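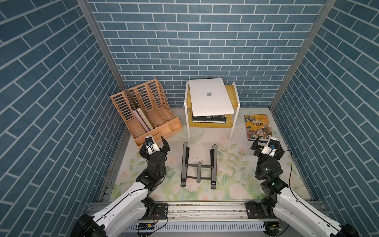 Flostilari Manipulation Group, Jedport – Reference Pages

Desk-tidying demonstration set
Dec 29, 2019
By Tetsuya Mizuno

The desk-tidying demonstration set is a collection of recorded examples used to train two-armed robots by imitation. It holds 1,344 recordings, each steered by a person, with a laptop, a folding stand, books and a file organizer as the usual objects. Recording began in September.
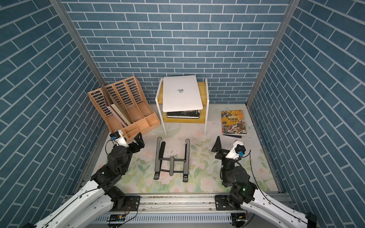
Aksoy has argued that a set this size mostly teaches a robot one room, and that calling the result "general" is premature. The group has not answered the point with a test in a second room.

Of the recordings, 84 were held back for testing. They share walls, mat and objects with the rest, so a good score on them says little about any other desk.
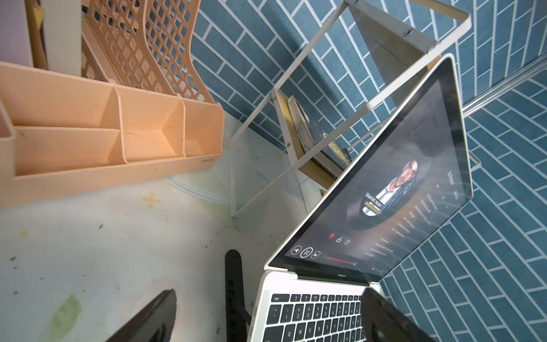

A planned extension to 2,000 recordings would keep the same layout. Whether more of the same helps is doubtful – about 478 of the existing ones differ only in where the book starts. Operators also differ in habit, and the labels do not say who was steering.

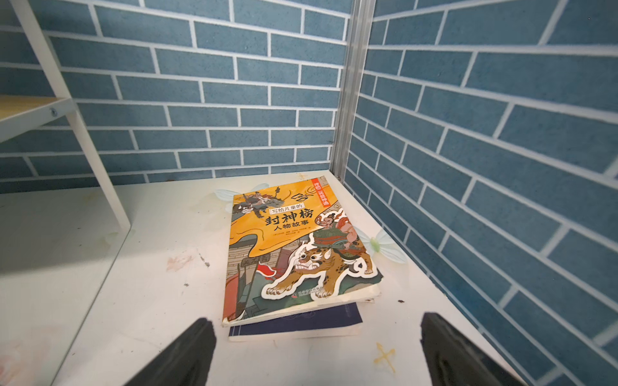
Wrist view, gripper open at two stacked books.

The set is stored in the Zastton format. No license has been stated.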